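Small Beer in Deddale: A Talk with Kedir Derese

Search this site Enter keywords Go

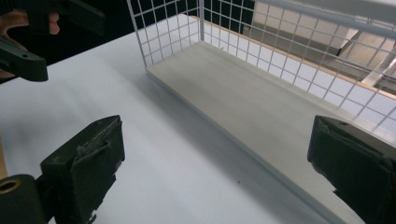 Kedir Derese started to brew in 2019, in his mother-in-law's garage, with a pot that was too small and a thermometer that he did not trust. Today his brewery, Clustside, makes 3000 litres in a good month and sells nearly all of it within Deddale. We met in the tasting room on a morning when it was closed to customers, and he poured me a glass of his table beer, Meltia, before I had asked for anything.

Meltia is 2.8 per cent, and it is the beer he prefers to talk about. "People come in and look for the strongest one on the board," he said. "I understand this, they want value for money. But a weak beer is much more difficult. If you make a mistake in a strong beer, the alcohol covers it a little. In Meltia you taste every mistake."

The first batches, he admits, were thin. He tried more oats, then a higher mash temperature, then a different yeast, and he wrote everything in a school notebook which he still keeps under the counter. The recipe he uses now has pale malt, a small part of rye and only one hop, added late. In my glass it smelled of lemon peel and fresh bread, and the bitterness was short and clean. The foam did not stay long. He noticed that I was looking at it.

"Yes, the foam," he said. "I am working on the foam."

His partner in the business is Tekle Gashaw, who takes care of the casks and the deliveries. Gashaw joined us after half an hour, with his coat still on, and he did not agree with everything he heard. In his opinion Meltia should be sold only from the cask. "In the bottle it is a nice beer," he told me. "In the cask it is a different animal. It is softer, and you can drink it all evening."

For the moment they do both. Of the last brew, 800 litres went into bottles and the rest to pubs, the largest part to the Mancuso, where a pint is still served at cellar temperature and the landlord sends back any cask that is not clear. Derese spoke of this with respect. It has happened to him twice.

I asked about the price of malt, and both men made the same face. They have put 40 pence on a bottle since last year and do not wish to add more. Derese would rather brew one day more each week, if he can find someone to help with the cleaning.

A darker version of Meltia is planned for May. Gashaw has already tasted the trial batch and finds it too sweet. Derese says that it needs three more weeks.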